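Dedness Hand-Held Gripper - Pad and Pivot Service Kit

Home > Parts > Hand-held grippers > Service kits

In stock. Ships from Jutthorpe, weekdays. Order before noon.

Price: $68 per kit. Shipping extra. Pickup OK, ring the bell at the side door.

What it's for

Two-jaw hand-held grippers with the parallel link setup. Link bars, pivot screws low down, smaller fasteners up at the arm ends, soft pads doing the actual gripping. If your pads are screwed on from the back you want this one. If they're glued, see the Hägglund pad sheet instead, different page.

Fits left and right hand units. Same kit, no mirror parts.

In the kit
Pad pair, blue edge, medium grip
Low pivot screws, silver, shouldered
Top fasteners, short
Wave washers
Thread locker, small tube, the weak stuff
Grease sachet
Hex key

Not in the kit: link bars, housing, camera mount, cable clips. Link bars are on backorder til July. Sorry.

When to do it

Pads go first. Cloth is worse than people expect, worse than boxes or mugs, lint packs in behind the pad and the face glazes over. Once it's glazed a t-shirt slides out sideways no matter how hard you squeeze. We say check every 2000 closes and change when the face goes shiny. If you only fold laundry with it, check sooner.

Pivots next. Hold the housing, wiggle one jaw tip. A bit of give is fine. If you can hear it click, do the pivots.

How to do it

Bench, good light, a tray for the screws. Allow an hour the first time. Unplug it.

Pads
1. Open the jaws all the way.
2. Back the old pad off, hex key, keep the screw.
3. Pick the lint out of the seat. Toothpick works well. No compressed air, blows it into the links.
4. New pad in, finger tight, close the jaws so the two faces find each other, then nip up.
5. Other side same.

Pivots
1. One side at a time!! Take both out together and the links flop and you'll be an hour getting the timing back.
2. Old screw out, wipe the bore, dry rag.
3. Wave washer, dab of grease on the shoulder, NOT on the thread.
4. Thread locker on the last few threads. One drop.
5. Tighten until it stops, then back off a hair. Jaw should swing by its own weight.
6. Leave it 4 hours before you use it.

Top fasteners same way, no washer.

Checking it after

Don't test on a block of foam, foam forgives everything. Use a real shirt. Printed cotton is the best test going, the print is stiff and the cotton around it isn't, so one pad will slip before the other if they're not seated square. Lay it on a sheet, pinch up a narrow fold, lift slow. 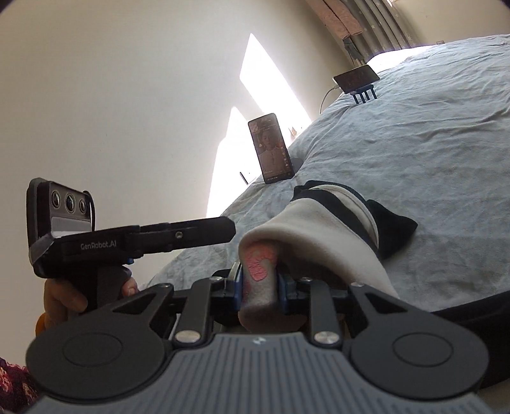
Do it 3 times with the same fold. If the cloth creeps toward one side every time, the pads aren't meeting flat, loosen both and redo step 4. If it creeps whichever way it likes you've probably got grease on a pad face. Wipe with a bit of isopropyl, let it dry, go again.

Then do the other hand. Pairs should feel the same. If you swap pads on one, swap the other, mismatched pads drive people nuts and they won't be able to tell you why.

Looking after it between kits

Wipe pads end of day. Damp cloth, no soap.
Store with jaws open a finger width. Clamped shut overnight leaves a dent in the pad.
Don't leave it on a sunny windowsill. Pads go hard.
Keep charging cables out of the links. Yes this happens.
No WD-type sprays anywhere near it.

Questions we get

Can I use my own grease? If it's light and plastic-safe, sure. Nothing with graphite in it, marks the laundry.

Do I need to recalibrate? After pads, a quick open and close is enough. After pivots, run the full zero in whatever software you use. Plirusis users, it's under Tools, colour bar goes green when it's done.

One of my pivot screws is seized. Warm it with a hair dryer, try again with a proper hex key and not the bent one from the drawer. Still stuck, send the whole unit in, we'll do it. Ask for Kwok-wai Peng.

Can I get the firmer pads? Yes, drop Lovisa Eklund a note with your order. Same price. Better on denim and towels, too grippy for anything knitted.

Returns

Unopened kits, fine, send it back in the bag it came in. Opened, no, unless somthing's missing, in which case email a photo of what you got and we'll mail out the rest.

Workshop rate for fitting is on the service page. Turnaround depends on the centre's queue, call first.

Page updated Mar 16, 2021. Screw list corrected, older printouts had the washers in the wrong order, please bin them.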